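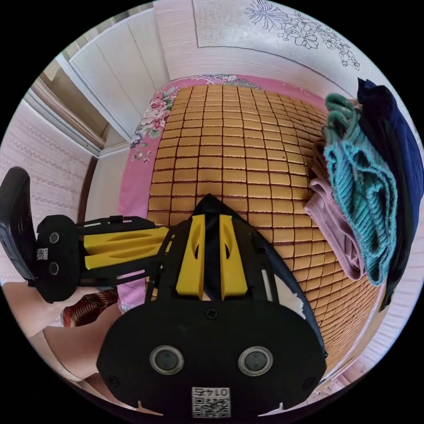 Osari Bedroom Chores

README, second release

Osari Bedroom Chores is a set of recordings of people doing ordinary bedroom work with hand-held grippers, one in each hand. We put it together to help answer a plain question: can a two-armed robot do this kind of work in a home yet? Our short answer is no for most of it, and partly for a few tasks. The longer answer is below.

Contents

Each recording is one attempt at one chore, from first reach to last release. The chores are:

folding tops and knits on a bed
stacking folded clothes
moving a stack from the bed to a shelf
straightening a sheet or a bed mat
pairing socks
hanging a garment on a hook

There are 40 homes in the set. Every home was visited by a collector who lives in the same town, and the work was done on the bed or floor the household normally uses. We did not bring in a folding table or a plain backdrop. Bedding was left as we found it, so there are prints, stripes, quilts and woven mats. This matters for anyone training a vision model, as a patterned sheet under a patterned shirt is still one of the quickest ways to make a policy miss its grasp.

How it was collected

Collectors held a gripper in each hand and did the chore at whatever speed felt comfortable. They were asked not to use their bare fingers once a recording had started. If they did, the recording was kept and given the tag "hand_assist". Please don't throw these out without looking. They are a good record of what two fingers can't do easily, and the commonest entry is separating two layers of thin cloth.

Akua Ametepe wrote the collection protocol. Fiifi Kpodo ran the visits and trained the collectors. Esi Sowah and Ngọc Nghiêm did the labeling. Domnica Ilie maintains the loader and the evaluation code.

Labels

chore: one of the six chores listed above
garment: free text, as the collector described it
surface: bed, floor, chair or shelf
outcome: done, done_untidy, given_up
hand_assist: yes or no
notes: anything else, often empty

"done_untidy" was added late. In the first release a lumpy fold and a neat fold both counted as done, and two labelers could disagree for a whole afternoon over a sweater. Recordings from the first release have been relabeled, but expect some noise.

What robots managed

We trained one baseline, Flerow, and ran it on a two-arm setup in a bedroom that is not in the training data. Each chore got 30 attempts with a time limit of 5 minutes. An attempt passed if a person who had not watched it would leave the result alone.

Moving a stack: the best of the six. Most failures were stacks that slid apart on the way to the shelf.
Stacking: fair, as long as the clothes were already folded well.
Folding knits: mixed. Thick ribbed fabric is easier to pinch than a thin T-shirt, but it springs back.
Straightening: poor. The policy pulls one corner flat and drags the other out of place.
Hanging: poor. It often missed the hook by a small margin and then let go anyway.
Socks: 10 passes, nearly all of them on pairs with a bright color.

A person does any of these in well under a minute, usually while thinking about something else. The baseline was slow even when it passed. We would not describe it as ready for a home, and we ask that people who use these numbers don't either.

Known problems

Lighting is mostly daytime. Evening recordings are few.

Dark clothes are hard to see against each other. Labelers sometimes could not tell where one garment ended, and the garment field then says "dark, unclear".

The homes are small to medium in size, with the bed close to a wall. A policy trained here may learn to approach from one side only.

There are no fitted sheets. We tried them and the results were not usable – we may come back to it.

Split

Split by home, never by recording. The file homes.txt gives the split we used. If you mix recordings from one home across train and test, your scores will look better than they should.

Related sets

Kwofie covers kitchen work and uses the same label format. Senine covers packing and sorting on a shop floor. The loader reads all three, but the outcome label in Senine has no "done_untidy" value.

Changes in this release

Relabeled outcomes throughout
Added the hanging chore
Fixed left and right being swapped in one batch
Removed recordings where a household member asked us to

Requests for removal go to the maintainers and are handled before anything else in the queue.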